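Harkitz Allotment & Garden Society – Minutes, July general meeting

Started 7:10 pm, late, key trouble again. Room full, extra chairs brought in from the hallway.
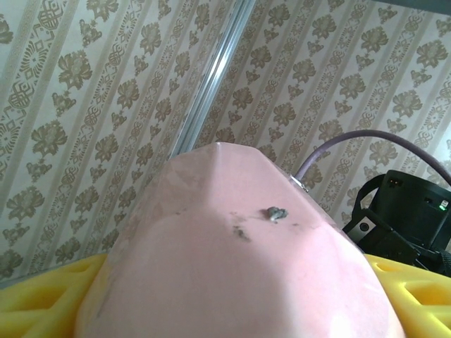

1. Minutes of last meeting

Read out fast, approved. One correction: the hose ban is for the lower plots only, not the whole site. Secretary to fix and repost on the board by the gate.

2. Matters arising

Gate hinge – done, holding so far. The latch still sticks in damp weather. Left as is for now.

Compost bays – signs are up. Somebody is still putting cooked food in bay two. Several members very annoyed about this. Chair asked for names, got none. Will put a note in the newsletter, polite version.

Lost wheelbarrow – turned up behind the Varham fence, one handle loose. Back in the shed.

3. Money

Balance stands at $1,368 after the June bills. Water is the big one, up on last year, nobody surprised. Plot rents all in but two, reminders sent. Plant sale money is already counted in the balance so please stop asking if there's a second envelope. There isn't.

Question from the floor about whether we should hold more back for winter. Discussion went on a while. General feeling yes. No figure set, comes back in September with a proper budget sheet.

Seed order discount – we missed the early date. Will order together with the Varham group next year if they agree. Secretary to write to them.

4. Water

Long item. Notes below are the short verison.

Upper tap pressure poor from late morning on. Lower plots say they get nothing at all by noon when the upper plots have sprinklers running. Upper plots say they don't run sprinklers. Lower plots say they do. Chair moved us on.

Kashyap Plumbing came out and looked. Their view is that the main line is fine and the branch to the lower plots is too narrow for how many people use it now. Quote to replace the branch expected before next meeting. They would want 30 feet of trench dug for them ahead of time, or they dig it and charge us. Members would rather dig. Date to be set once we see the quote.

Until then, agreed:
– upper plots water before 9 am
– lower plots water 9 to noon
– evenings open to all, cans only
– no sprinklers any time, no exceptions

Vote: carried, two against.

Rain barrels – four members offered to share theirs. Thank you. Talk to them directly, don't just take from the barrel. Lids back on after, there are mosquitos.

5. Paths

Main path OK. Side path by the old pear tree is bad, roots coming through, one member tripped and hurt a wrist. Wood chips offered for free by a tree firm but it's a full truckload or nothing and we don't have anywhere to tip it except the parking strip. Discussion. Parking strip would be blocked maybe a weekend. Agreed to say yes if they can come on a date when we have enough people to shift it. Bring your own fork and barrow.

Path edges are every plot holder's own job, half way across each. It's in the rules. Some plots have brambles out past the edge. Letters to go out.

6. Harvest supper

Same format as last year, long tables outside, indoors if wet. Tickets limited to 200 as the hall won't take more if it rains. Price not settled. Kids free under five.

Food – everyone brings a dish, list goes up in the shed in August. Last year we had eleven potato salads or what felt like it, so please look at the list before signing. Need more hot dishes and somebody with a big soup pot. Label anything with nuts.

Music – the Trunutura band can do it, asked for supper and gas money. Agreed. They need power near the stage end, extension cord has to be the heavy one not the orange one.

Biggest squash contest is on again. Weigh-in an hour before supper. Scale to be checked first, there was a complaint. New class this year for ugliest tomato, proposed from the floor, carried with some noise.

Raffle – prizes wanted, nothing opened and nothing out of date please.

7. Pests

Blight seen on two plots at the far end. If you have it, bag the leaves and take them home to the trash. Do NOT compost. Do not leave the bag by the gate either.

Rabbits getting in at the northeast corner. Wire has been pushed up from the bottom. Needs pegging down and a board along it. Two members took this on, will do it before the end of the month. Pegs are in the blue tin.

Slugs – long discussion, beer traps vs. copper tape vs. going out at night with a flashlight. No decision needed, none made. Pellets still not allowed on site.

8. Waiting list

Now 30 names. Chair wants half plots offered first to anyone new, as full plots keep getting given up in the first summer. Some support. Some said half plots make twice the paperwork. Agreed to try it with the next two that come free and see how it goes.

Plot by the shed has not been worked since spring. One more letter then it goes to the list. If the holder is ill or away please tell the secretary, we can hold it.

9. Any other business

– Shed code changes end of this month. Ask, don't text it around.
– Long loppers missing from the tool rack. Return them, no questions.
– Bonfires: still none before October.
– Request for a bench at the top end. Everybody likes it. No money set aside, will look at donated lumber.
– Dogs on leads. Again.
– Extra zucchini can be left on the table by the gate. Take some. Please.

10. Next meeting

September, same room, 7 pm start. Items for the agenda to the secretary a week ahead. Budget sheet, Kashyap quote and supper jobs will be the main things.

Closed 8:55 pm. Chairs to be stacked by those sitting on them.

6 shares · 4 comments

Harkitz Allotment & Garden Society | Contact the secretary | © All rights reserved | Back to top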